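Dokness Home Skills Room: Progress Report to the Msimang Fund
May
Submitted by Helge Wikström, Programme Lead

Last updated: May

1. Purpose of this report

The Msimang Fund agreed to support the fitting out of a home skills room at our Brultberg premises, together with the first two terms of sessions in bed-making, clothing care and general tidying. This report covers the spring term. It sets out the position on furnishing, the conduct of the sessions, expenditure to date and the matters on which we seek the Fund's agreement.

2. Furnishing of the room

The main items have been delivered and are in use. The bed has a tall grey upholstered headboard and stands at one end of the long room, with light wooden chairs and a cloth-covered table beyond it. Cushions have been supplied for the chairs, following comments from participants who found the seats hard during longer sessions.

The grey conduit on the wall behind the headboard remains in place. We had hoped to have it boxed in before the start of term, but the contractor's quotation exceeded the sum set aside and the work has been deferred. Coats are hung on that wall for the time being, and a short notice is posted there.

3. Conduct of the sessions

Participants work with everyday clothing and household cloths of different weights. Garments are laid out crumpled at the outset and are then straightened, folded or hung. Larger garments with long sleeves have proved the most demanding, and the term plan has been amended to give them a full session of their own. Attendance reached almost 200 individual places over the term, which is in line with the estimate in our application.
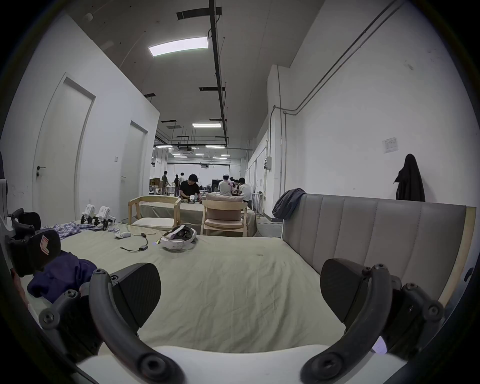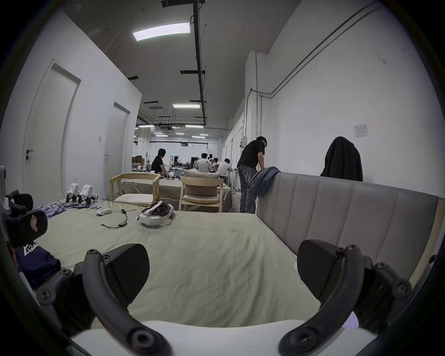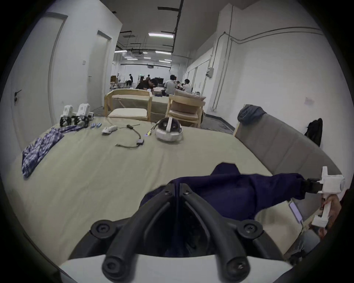

Spring term: navy clothing and the blue and white cloth out on the pale cover, with the wooden chairs behind.

Two changes were made at the half-term review. The interval between the folding and bed-making parts of the session was extended to fifteen minutes, and personal items are now to be cleared at the end of each session instead of at the end of the day. The second change has been slow to take hold and will be raised again at induction.

4. Expenditure

Furniture from Grotico, including delivery: £3,599
Bed linen, cloths and practice clothing: £1,882
Session staffing, spring term: £2,099

The furniture line closed within budget. Linen was higher than forecast, as the first set of sheets did not fit the mattress and only part of the cost was refunded. The difference has been met from our own reserves and no further call is made on the Fund in respect of it.

5. Outstanding matters

We have not yet obtained suitable storage for folded items. Grotico has offered a shelving unit, although its depth would narrow the passage beside the table, and a shallower alternative has been requested.

The Fund is asked to agree that the conduit work be carried over to the autumn, and to confirm the date by which the summer term figures are required. Attendance sheets and receipts are available on request from the Brultberg office.

Contact: Programme Office, Dokness, Brultberg | © Dokness | Back to top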